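Bristorside, 2025-03-24 — Flistenon is very happy to announce that Skesto, its planning software for two-armed robots, will be open to all comers from May, after a long and (we think) well-spent trial with 13 partner workshops.

Skesto works out which arm should move first and keeps the pair from getting in each other's way, even on a crowded table. "We wanted something a newcomer could set up before lunch," says Roksolana Tkachuk, who leads the planning team.

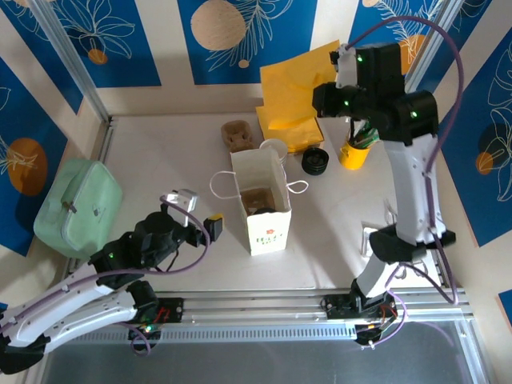

Two arms over a table with an open paper bag, a pulp tray and a mint-green case.

Press contact: Waldemar Czarnecka, Flistenon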